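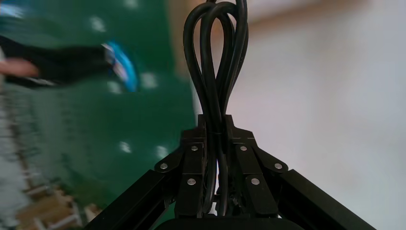 Black plates and silver fasteners, with the cables coming through the mount at the top.

Sellbridge open day, 15/08/2018

I had been meaning to get out to Sellbridge since January, when Dinesh Unnithan gave a talk to our cell culture users' group and finished by saying we should all come and see the place for ourselves. People say that sort of thing at the end of talks, of course, but he did send the invitation, and so I found myself on the early train with a thermos, a notebook and a colleague's list of questions about titres that was longer than my own.

Sellbridge is a fair hike from the station. The map makes it look like a stroll, and it would be, except that the footpath gives up at the creek and you have to go back around by the road. I arrived a bit pink in the face and was handed a lanyard and a very welcome cup of tea. There were 34 of us signed in for the morning, mostly from university labs, with a handful of people from small companies and two high school science teachers who asked better questions than the rest of us put together.

The building is shared. The Šindelář lab has the ground floor and does stem cell differentiation, mainly toward pancreatic and gut lineages, while Isamel, a small firm that makes viral vectors to order, rents the upper level. The two have grown up together in a neighbourly sort of way. Isamel packages lentivirus for the lab, the lab tries out Isamel's new reporters on its own lines before anyone else gets them, and they all share a tea room with a dishwasher that has its own roster.

We started downstairs with Štefánia Jurčo, who runs the culture rooms and has the gift of explaining things without making you feel you ought to have known them already. She took us through the daily routine: feeding first thing, looking at every plate under the microscope before touching it, writing down what you saw before you talk yourself out of it. I was pleased to hear her speak up for the humble phase contrast image. She said that a good half of the trouble people bring to her could have been spotted by looking at colony edges on the second day, and I thought of a certain batch of mine and kept quiet.

Her group splits its incubators by stage and not by person, so undifferentiated cells never share a shelf with anything partway down a protocol. Reagents are colour-labelled to match. It sounds fussy, but it means a new student can find everything within a week, and nobody has to ring Štefánia on a Sunday. (They do anyway, she said.)

The part I had really come for was the reporter work. The lab has been using a line of theirs called Zasa, which carries a fluorescent protein behind a promoter that switches on in early endoderm. The attraction is that you can follow the same well over days without fixing anything. Rostislav Murín, who built most of it, showed us time courses from 3 separate parent lines, and what struck me was how unlike one another they were. One came up early and bright and then faded, one dawdled and then caught up, and the third was patchy all the way through. He was very frank about the patchy one. He thinks the promoter is being silenced in some of the cells after integration, and he has sorted and replated them more times than he would like to remember.

This led to a long and rather enjoyable discussion about when a dark cell is a cell that hasn't differentiated and when it is a cell whose reporter has gone quiet. Rostislav's advice was to keep a constitutive marker in the same construct if you have the room for it, to run antibody staining on a parallel plate at the start, the middle and the end, and never to show a reporter result to your supervisor on its own. He also prefers to add drug selection early and let it off before differentiation begins — the cells have quite enough to cope with by then. Chibuzor Mohammed, who was standing next to me and works on kidney organoids, said he had found the opposite with his lines and left a low dose in throughout. They swapped email addresses, so perhaps we shall hear how that turns out.

Lunch was sandwiches and a truly excellent lemon slice. I mention it because the organisers asked for feedback on the form and there was no box for catering.

After lunch we went upstairs to Isamel in two groups. Gowning took longer than the tour of the first room, which I gather is normal, and I'll admit I put my overshoes on before crossing the bench instead of after and was sent back to do it again. Svatopluk Kubíček walked us through how an order moves along, from checking the customer's plasmid to the final aliquots in the freezer. I had always pictured packaging as the difficult step, and he said that for them it is mostly the plasmid. Preps arrive with the wrong concentration on the tube, or with rearranged repeats, or with a label that has come off in transit, and each of those costs days. They now digest every incoming plasmid before anything else happens. Of the last 58 orders, 7 had to go back to the customer at that stage, and he wasn't cross about it in the least. He just wished people would run a gel before posting.

My colleague's titre questions got a proper answer too. Isamel measures on a standard easy-to-infect line, and Svatopluk was emphatic that the number on the tube tells you how one batch compares with another and very little about your own stem cells. His suggestion is to buy or make a small test aliquot, try a spread of dilutions on the cells you mean to use, and pick the lowest one that gives you a usable population. Thaw each aliquot once, on ice, and throw away what's left. I have seen people in my own department pop half-used tubes back in the freezer, and I shall be putting up a sign.

We finished in the tea room with an open question session that drifted, as they do, into grant deadlines and the price of matrix. One of the teachers asked whether her students could visit, and Dinesh said yes, if they came in small groups and outside the weeks when the biosafety paperwork is due. She had her diary out before he'd finished the sentence.

If you are thinking of going next time, register early, bring flat closed shoes, and take the bus from the station. It stops right at the gate, and I only found that out on the way home. My notes on the selection doses are a bit scrappy but I'm happy to pass them along to anyone in the group who'd like them.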